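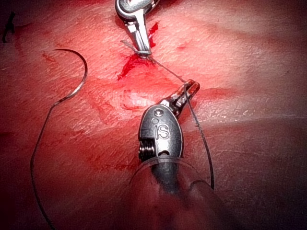

Jury service, then. I promised I'd write something for the newsletter once it was over, and a few of you have been nudging me ever since, so I've finally sat down with a pot of tea to do it.

My letter came in the autumn, when I'd just booked a week off for something else entirely (you can put it off once, by the way, and they were very decent about it). In the end I did two weeks at Erncombe Crown Court and sat on one trial, a burglary. I can't tell you a thing about what went on in the jury room – that's the law, and it stays the law for good, so please stop asking me at the bus stop! What I can tell you about is everything else.

Mostly you wait. On the first morning there were a lot of us in the assembly room and I read 18 pages of my book four times over. Take a longer book than you think, and a jumper, as the heating has a mind of its own. The canteen does a good cheese toastie but stops serving hot food quite early, so don't dawdle. You go through a security arch each day and they will take your knitting scissors off you, though I did get them back at home time.

When your name is called you go into court with the others and they pick twelve at random. I was number five. You read out an oath, or an affirmation if you'd rather not swear on a holy book, and my voice wobbled all the way through mine. Then you sit down and suddenly it's real, and there's a person in the dock looking back at you.

The trial itself was slower than on the telly, with a lot of going in and out while the lawyers talked to the judge without us. I filled 14 sheets with notes, which had to stay behind at the end.

A word about money. You can claim for travel, food and lost earnings up to a daily limit, but your employer has to fill in a form, so hand it over early. Mine sat in an in-tray until I went and fetched it myself.

I'd do it again, I think, although I slept badly for the first 3 nights. If your letter has just landed and you're fretting, catch me after the February meeting and I'll happily natter about parking.

Myfanwy Skyrme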